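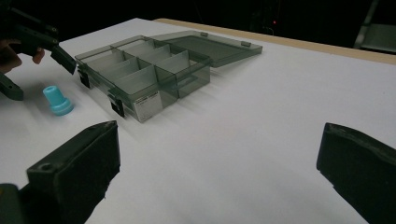

Bench position at the organizer box, the right hand-held gripper open over the white table.

Gerivwood Shared Workshop
Diary of the Turnavetti build
Tue 25 September

The bench was reserved from the end of the working day until closing. Work resumed on the two hand-held grippers and on the table task that has been set for them. The entry for the previous session left three matters open: the play in the right trigger, the finger pads, and the choice of a small part for handling trials. The second and third were dealt with this evening. The first was not.

Finger pads. The pads cut in May have been withdrawn from use on the right gripper. They had hardened along one edge and no longer met squarely when the jaws were closed. Replacements were cut from the remaining sheet and fitted dry before being fixed. One pad was refused and cut again. The sheet is now nearly used up, and a further order has been placed with Unstead, who supplied the first. Users of the bench are asked to leave the offcuts in their tray, as they are long enough for the left gripper.

Fastenings. The screws in the finger mounts were checked on both tools. Two on the left gripper could be turned by hand and were tightened. It is recorded again that thread lock is to be applied sparingly at this joint. The excess found on the last occasion had run into the slide, and cleaning it took up most of a session.

Table task. The smoky plastic organizer box was adopted as the fixture. It has six compartments in two rows of three, a hinged lid, and two black latches on the front wall. The lid is laid fully back on the table during trials. A light-blue plastic part, narrower at the top than at the base, was chosen as the item to be moved, and its starting place is on the table to the left of the box. It is to be stood on its wide end at the beginning of each attempt. The left gripper is to steady the box at its left end while the right gripper does the lifting.

A total of 38 attempts were made and entered on the log sheet. Of these, 5 were struck out, the part having been set down on its side at the start, contrary to the procedure above. The full log now stands at 103 attempts across all sessions. I have not separated the results for the old pads from those for the new ones and will do so before the next meeting of the Buckley group, where a short report is expected.

Observations. The new pads take hold of the narrow end of the part more readily than the old ones did. The dividers remain the chief difficulty. When the right finger enters a compartment near the back row, its outer corner meets the partition before the part has reached the bottom, and the operator must either tilt the wrist or let go early. Both practices were used tonight and the log sheet does not say which was used when. A column has been ruled for this purpose.

A slimmer finger has been drawn. The drawing removes material from the outer face only and keeps the present mounting holes. Printing time is reserved on the machine in the side room, and the piece should be available for fitting at the next session. If the slimmer finger bends under load, the present pattern will be kept and a box with wider compartments obtained.

The right trigger still has play in it. The pivot pin is of the correct size and the fault is presumed to lie in the printed handle.

Bench wiped down and log sheet returned to the folder. The grippers are on the upper shelf with the jaws open, to spare the new pads while the adhesive cures. They should not be closed before the next session.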